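Drawing Everyday Objects
Handout for session 4: Overlap, curve and soft mesh
Ridgeway evening course, teacher Barrett Calloway
2019-11-13

What we do in this session

In the last session we drew single objects, one on each sheet. Now we put objects together, so that one of them hides a part of another. Many students find this harder than they expected. The hand wants to draw each object complete, as the head knows it, and the result looks like stickers put side by side on a page.

Please bring the sketch pad with smooth paper, two pencils (HB and 4B), a kneaded eraser and a set of colored pencils. For color, the Wesetti set from the first list is enough. If you already have Rirnonar pencils you can use them also, but the yellow is a little more green, so test it first on a corner of the sheet.

Every table gets a banana, a mesh bath pouf and a small puzzle cube. You may exchange them with the next table if the colors do not please you.

The banana

A banana is not a part of a circle. It is almost straight for some length, then it bends, then it is almost straight again, and the place of the bend is different in every banana. Look for this place before you draw any line. Mark the two ends with small dots, mark the highest point with a third dot, and connect them very lightly.

After this, look for the long edges. They run from the stem to the other end, and they divide the skin into flat sides. Usually you can see 3 of these sides at one time, sometimes only two. Each side has its own tone. If you give the same yellow to all of them, the banana becomes a rubber tube.

The brown freckles come last. Students like to draw them early because they are easy and pleasant to do, but then the shading goes on top of them and they become gray. Press little. A freckle has a soft border, while the tip at the end is darker and has a more clear border.

For shadow on yellow do not use black. Black with yellow makes a dirty green. Take ochre first and then a thin layer of violet or brown.

The mesh pouf

Please do not try to draw every thread. I have seen one student work the whole evening on the netting, and he had no time left for the rest of the paper.

Start with the outside shape, which is a soft ball with an uneven border. Then find the big folds. Between the folds there are deep places where many layers of net lie together, and there the color is strong and dark. On the outer ruffles there is only one layer or two, and the color of the table comes through it. So the light parts of a pouf are in some way made by the table.

Only when the folds are in place, choose one small area in the front and draw there the real pattern of the net, with the little openings. The eye of the viewer will fill in the other areas.

The cube

Even a cube which is almost hidden must stand correctly. Draw it complete with a light line, including the edges you can not see, and then erase what is covered. If you draw only the visible corner, it will very often lean to one side. The colored faces should stay flat and clean. Put the darkest tone on the face which is away from the lamp, also when this face is white.

Overlap, step by step

1. Decide which object is in front. Write it in the margin if it helps you.
2. Draw all objects complete, with light lines, one through the other.
3. Find the places where two outlines meet. At such a meeting one line stops and the other continues. The line that continues belongs to the object in front.
4. Make the front line stronger only in these places - not along the whole outline, or it will look like a comic.
5. Put the contact shadow where an object touches the table. When a long object lies over a soft one, look where it comes down again. Under the raised part there is no contact shadow, only the softer one.

Look at the left tip of the banana, which is on the white table, and follow the yellow arc over the blue mesh and down again on the right, toward the darker stem end. Of the small cube behind, only a little can be seen, with some red, green and white. 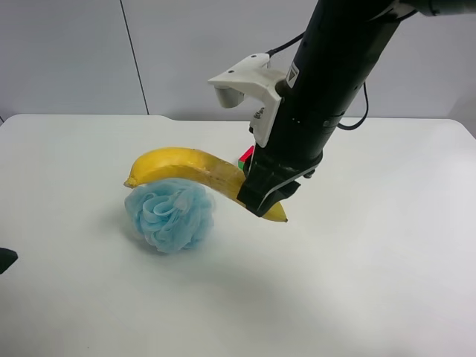
Homework

Choose two things from your bathroom and one from your kitchen, and place them on a light surface so that each one touches or covers another. Make one pencil study in 280 x 200 mm and one in color, same size. Leave the arrangement standing until both are finished, and keep the lamp on the same side.

Write your name on the back of the sheets. We will hang them in the Ristivis room before we begin session 5, so please come with the drawings already fixed with spray.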